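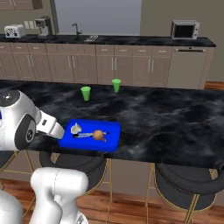

Andri Widmer still thinks we should quit calling this a chore until the arm can do it in a kitchen it has never met, and after the morning I had I'm inclined to side with Andri, at least until lunch.

Jun 4, 2026

Tray task again, in the simulated kitchen. The blue tray starts near the front edge of the island, and the arm has to take it by the left end and slide it back without spilling what's on it or bumping the green cups. My grandmother did this all day long with a phone on her shoulder!

We ran 477 trials overnight on the Nerska controller, and 39 of them failed (I went through every one, with a lot of coffee). Most were the same old trouble – the lower fingertip catches under the rim, the tray tips up, and the round thing rolls off the utensil and away. Two I can't explain at all, and I've saved the logs in the Wirkus folder for anyone who likes a puzzle.

So, can it clear a counter? It can move one tray on a nice clean island with a good stretch of open marble to the right, and I'm fond of it for that. I would not hand it my own kitchen, where the tray would be sticky and the cups would be full.

Next: lower the approach a touch, slow down the last bit before contact, and shift the cups closer so it has to think about them. Andri wants the real arm on it by September. Somebody please remind me to ask Gasser about softer fingertip pads.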